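Managing a Low-Lactose Kitchen for a Household of Differing Needs

Posted in July by Vilja Honkanen

The question I receive most often from readers concerns the shared kitchen. A person who has been told to avoid lactose seldom lives alone, and the other members of the household generally wish to go on eating as before. I have managed such a kitchen for several years, and the following remarks set out the arrangements my family currently has in place.

My own intolerance was confirmed after a long period of discomfort that I had attributed to stress. The dietitian who reviewed my food diary, Witold Sowa, advised me to remove milk, cream and fresh cheese for 30 days and then to reintroduce them one at a time, in small portions, with a written record of each meal. I would encourage any reader in a similar position to seek the same kind of supervision. My record showed that aged cheese and butter gave me no difficulty, while a single glass of milk did. Had I relied on general lists, I would have given up a number of foods without cause.
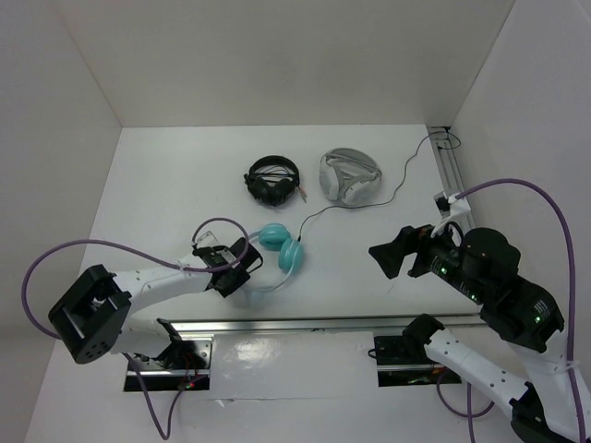
The first change we made at home was to the refrigerator. Regular milk is now kept in the door, and lactose-free milk is kept on the upper shelf. The two cartons sold by our local grocer are very similar in color, and my husband, Othmane Tazi, twice prepared my coffee with the wrong one before the shelves were assigned. Labels were tried and came off in the damp.

The second change was to cooking itself. Sauces presented the greatest difficulty. A white sauce made with lactose-free milk thickens in the ordinary way, although it is noticeably sweeter, and I have found it advisable to reduce any onion in the recipe and to add a little more mustard or nutmeg. Mashed potatoes may be made with the cooking water and olive oil. Custard requires more patience. I have prepared it with oat drink, with soy drink and with the Niskanen lactose-free cream, and only the last was accepted by everyone at the table.

Baking has been simpler. Most of our cakes call for butter, which I tolerate in modest amounts, and a small quantity of milk, for which water or oat drink may be substituted. The lemon loaf that appears on this site bakes for 45 minutes with either liquid. Mizanur Mridha wrote in the spring to report that his version sank in the center, and after some correspondence we concluded that his pan was too narrow.
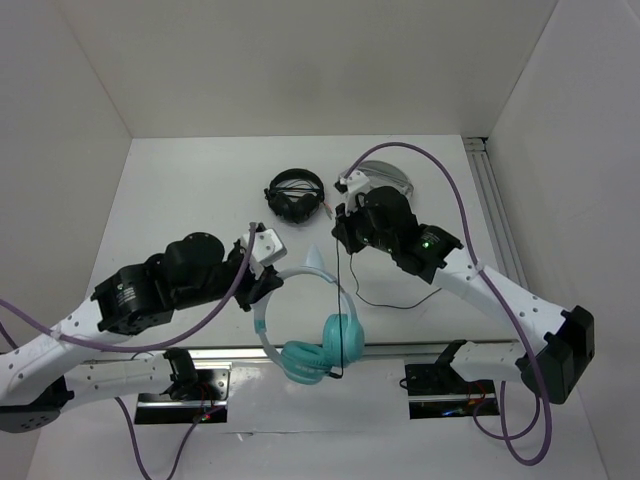

Meals away from home call for a different approach. I telephone restaurants in advance, preferably in the middle of the afternoon when the kitchen is quiet, and I ask specifically about soups, mashed vegetables and breaded dishes. The word "dairy-free" is widely understood, but it sometimes leads staff to exclude eggs as well. At Nanetti, where we had lunch last Sunday, the server brought the ingredient binder to the table without being asked, and I was able to order the risotto finished with aged cheese alone. I would welcome the same practice elsewhere.

With regard to cost, lactose-free products remain more expensive in our area. My household buys 2 cartons of the milk each week and does not purchase lactose-free yogurt, as I prefer the plain coconut variety from Vollwood. Readers with larger families may find that enzyme tablets are the more economical choice for occasional meals. I carry them when traveling and do not use them at home.

Chenxi Mao has kindly asked whether I would publish a full weekly menu. I am preparing one, and it will include packed lunches. Suggestions for cold dishes without cream cheese would be appreciated in the meantime.

Recent Posts

Lemon Loaf With Oat Drink
Reading Labels on Processed Meats
A Weekend in Stusmont Without Milk
Keeping a Food Diary: Notes on Method
Three Soups Thickened With Potato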